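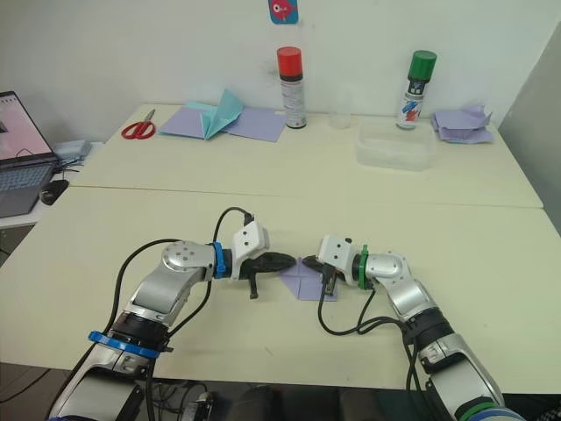

Folding Colored Paper: Table, Grain and Crease

Most bad folds are caused by the surface or by the stock. Check both before changing technique.

Work surface
Use a hard, flat, pale top. Lavender and other light tints show their fold lines well enough on cream. Glossy white throws glare back along the crease. When two tables are pushed together, keep the sheet entirely on the near one. A seam under the paper will print through as a false line. Scissors go on the far table, out of reach of the sleeve.

Grain
Bend the sheet gently in each direction without creasing. The direction with less resistance runs parallel to the grain. Folds along the grain are clean. Folds across it may crack on heavier stock and should be scored first. Diagonal folds, as in a diamond, cross the grain at an angle and need a second pass.

Creasing
1. Align two corners and hold them down at a single point.
2. Press at the middle of the fold and work outward to each end.
3. Run a bone folder along the crease 3 times with light pressure. One heavy pass polishes the paper and leaves a shiny track.
4. Open the sheet, turn it over and check that the line reaches both edges.
5. Refold before starting the next crease.

Hold the layers close to the fold. A finger placed far from it lets the upper layer creep, and the error doubles with each further fold.

Storage
Keep stock flat, in its wrapper, away from radiators. Thampi tinted sheets curl toward the colored side if left out overnight in October or later, once the heating is on. Jandon is heavier and stays flat but must be scored. A flat box holds almost 400 sheets of the lighter grade.

Reader comments

paperweight716: Scoring across the grain fixed my cracked corners. An empty ballpoint works as the scoring tool.

Drorow Bindery: For long runs we replace the bone folder with a Teflon one. No shine on dark colors.

cillthorpe_crafts: Does the grain test work on squares smaller than a playing card?

Related tips
Sharpening household scissors
Removing glue from a tabletop
Choosing a cutting mat
Leveling two tables of different height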